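4. Conferência de frascos com tampa de rosca

Esta secção aplica-se a frascos pequenos de plástico, com rótulo impresso e tampa de rosca, conferidos um a um na mesa branca Mikitz. Para frascos de vidro e bolsas, ver a secção 6. A folha de registo é o impresso 934, disponível na gaveta do posto Adugna.

4.1 Preparação da mesa

1. Limpar o tampo com pano húmido sem fibras e secar com um segundo pano. Não utilizar álcool: o acabamento branco perde brilho e deixa de servir como fundo para a leitura dos rótulos.
2. Ligar a iluminação de teto. A luz deve chegar ao tampo de forma uniforme. Desligar candeeiros de mesa e fechar os estores nas horas de sol direto.
3. Confirmar o nivelamento. A mesa tem 1340 mm no lado comprido; o nível deve ser apoiado a meio e nas duas extremidades.
4. Retirar da zona de conferência rótulos soltos, tampas avulsas e restos de película.

Nota: manchas cinzentas ténues e pontos escuros isolados no tampo são admissíveis, desde que não se transfiram para o pano. Se houver transferência, repetir o passo 1.

4.2 Conferência com o frasco de pé

1. Pousar o frasco na vertical, com a face principal do rótulo voltada para quem confere.
2. Verificar se assenta sem oscilar. Um fundo abaulado indica sobrepressão ou deformação no transporte.
3. Observar a tampa. As estrias devem estar íntegras e o bordo inferior paralelo ao ombro do frasco.
4. Ler o rótulo de cima para baixo: nome, faixa central, ilustração e logótipo. Comparar com a amostra de referência do produto.
5. Passar o dedo pelos bordos do rótulo. Cantos levantados registam-se na coluna C do impresso.
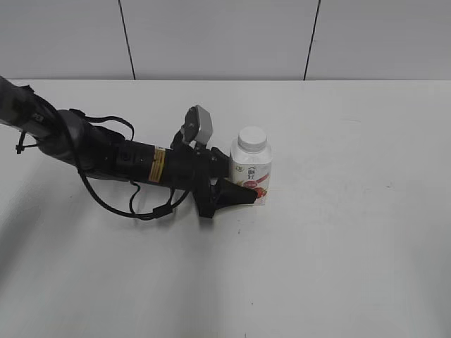

O que se faz quando a tampa está bem fechada, mas ligeiramente inclinada?
Separa-se o frasco, sem o abrir nem reapertar, e regista-se "tampa inclinada" na coluna B. O reaperto altera o anel de vedação e impede que o defeito seja confirmado mais tarde.

4.3 Conferência com o frasco deitado

Esta posição serve para observar a junta entre a tampa e o gargalo e a zona do rótulo próxima do fundo, que de pé é mais difícil de inspecionar.

1. Segurar o frasco pelo corpo, nunca pela tampa.
2. Deitá-lo devagar, com a tampa para a esquerda. A orientação é igual para todos os frascos do lote -- as colunas do impresso seguem essa ordem.
3. Observar a linha da junta em toda a extensão visível. A largura deve ser constante.
4. Rodar o frasco um quarto de volta e repetir. Continuar até completar a volta.
5. Verificar as linhas de texto pequeno e a marca junto ao fundo. Se a impressão não se ler a olho nu, usar a lupa Fumine.
6. Voltar a colocar o frasco na vertical e passar um lenço de papel branco sob o gargalo. Qualquer marca no lenço obriga a isolar o frasco.
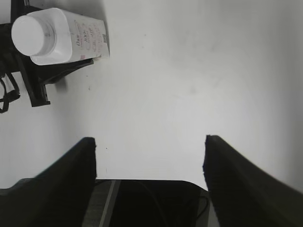 Figura 2 -- Frasco deitado, tampa de rosca voltada para a esquerda.

Cuidado: a tampa branca reflete bastante luz e pode esconder fissuras finas. Em caso de dúvida, fazer sombra com a mão e observar de novo. A sombra do próprio frasco no tampo não deve ser confundida com líquido; a verificação faz-se sempre com o lenço.

4.4 Frascos separados

1. Colocar cada frasco separado na caixa Natotell, de pé, com a etiqueta de defeito presa ao corpo por elástico. Não colar nada sobre o rótulo original.
2. Preencher a linha correspondente do impresso com o código do lote e a letra da coluna.
3. Se no mesmo lote aparecerem 2 frascos com o mesmo defeito, suspender a conferência e avisar Horacio Bravo.
4. Os lotes suspensos ficam na prateleira inferior até haver decisão escrita. Não misturar com lotes aprovados, mesmo que as caixas tenham espaço.

Nota: as etiquetas de defeito são de utilização única. As folhas completas recolhem-se à segunda-feira e arquivam-se por produto.

4.5 Fecho do posto

1. Contar os frascos aprovados e os separados. A soma deve coincidir com a guia de entrada.
2. Limpar o tampo como em 4.1, passo 1.
3. Guardar a lupa no estojo e repor os lenços.
4. Assinar o impresso e deixá-lo na gaveta, com a face escrita para cima.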